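Visit report: Wiriya commercial laundry, Dultthorpe, 30th July

The plant handles hotel and clinic linen for the Dultthorpe district. Our interest was in water use and dye transfer, following the questions raised at the May meeting. Uthai Inthanon, who runs the wash floor, took us through in process order, starting at the soiled dock.

Incoming work is weighed in slings and sorted by soil class before color. Whites go to a Stoltano tunnel washer with 3 rinse compartments. Rinse water is returned to the prewash through a lint screen and a settling tank of 2000 liters. The screen is cleared by hand at each shift change, and Inthanon would like a self-cleaning unit, but there is no floor space beside the tank.

Reds and other deep shades are kept out of the tunnel. They are washed in open-pocket machines at a lower temperature, with the first two rinses sent to drain. The batch log for the current machine stood at 2435 loads. Shade is checked after finishing, against a retained swatch, under a daylight lamp. Restaurant linen is the most frequent cause of a rewash, mainly through grease left along hems.

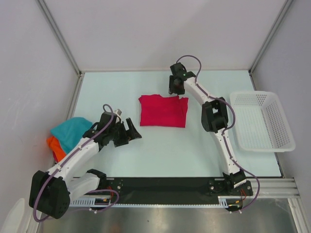
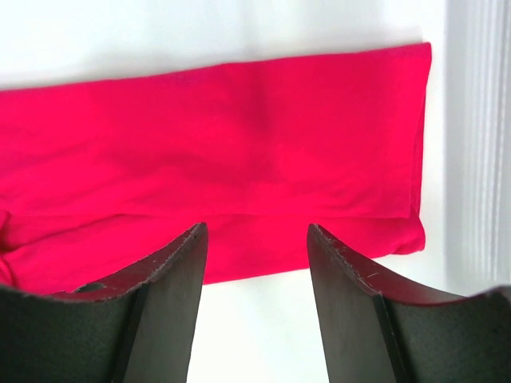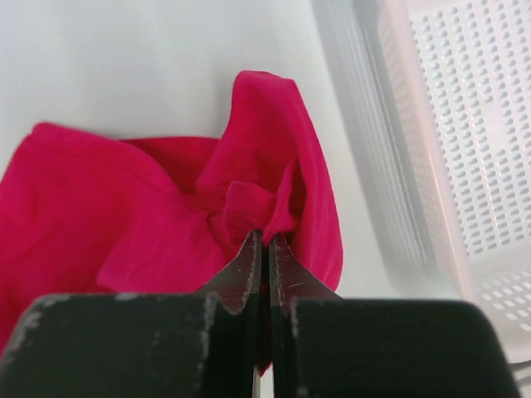 Red cloth on the work surface, three views.

Drying is by gas tumbler, then a Maveck flatwork ironer for sheets and table linen. Small pieces bypass the ironer and are folded by hand. The ironer bed was set at 172 °C during our visit. Inthanon runs cotton a few degrees hotter and slows the feed for anything with a doubled hem. Wax is applied to the bed once per shift. We asked about static on polyester blends; the plant fits grounded tinsel bars at the outfeed and reports few complaints.

Steam comes from a single boiler with no standby. Condensate return is in good order, though two traps on the ironer line were passing and had been tagged for replacement.

Points to follow up: drain water analysis for the deep-shade rinses, and the drawing of the lint screen housing, both promised by Inthanon. Parking is at the rear gate. Safety shoes are required past the dock.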